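August
Posted by the project lead, Clelum Repair Library

Hi all, time for our update on the grant! It's been a busy stretch and I'm writing this with a cold cup of tea at half past nine at night, so forgive the rambling.

The big news is that the Kingi branch is open (yay!) and the lending shelves are finally up. We've had 142 new members join, mostly families from the Mistatano side of town, and they've borrowed 435 items between them – sewing machines and pressure washers are the favourites by a mile. The catalogue is nearly done too, with 877 entries in it, though the colour labels on the older stock still need fixing.

Money-wise we're a little under budget on shelving and a little over on insurance. The Biltico quote came in higher than we'd hoped, so I've asked for it to be split over two payments. I'd like to move the leftover shelving money across if you're happy with that.

What's behind? The evening mending classes. We ran seven and they were full, but the heating at the old centre packed it in and we've put the rest off until spring.

Next up is sorting the donated hardware, then a new booking page.

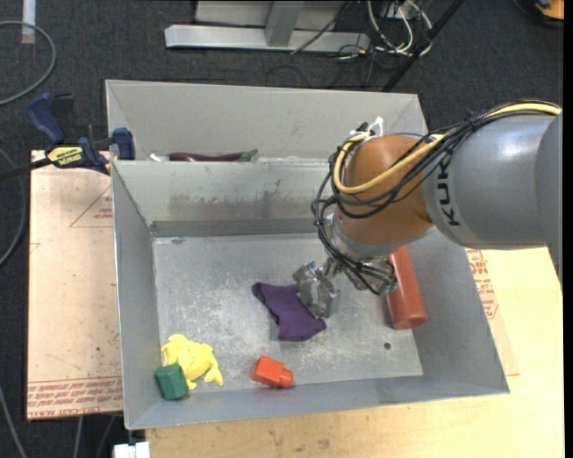

Small objects in a divided metal bin.

Contact the Clelum office | © Clelum Repair Library | Back to top

Comments

Great to see Kingi up and running! Any chance of a second carpet cleaner?

Fine by me on the shelving money, just send the form through.

Will the spring classes be at the same centre?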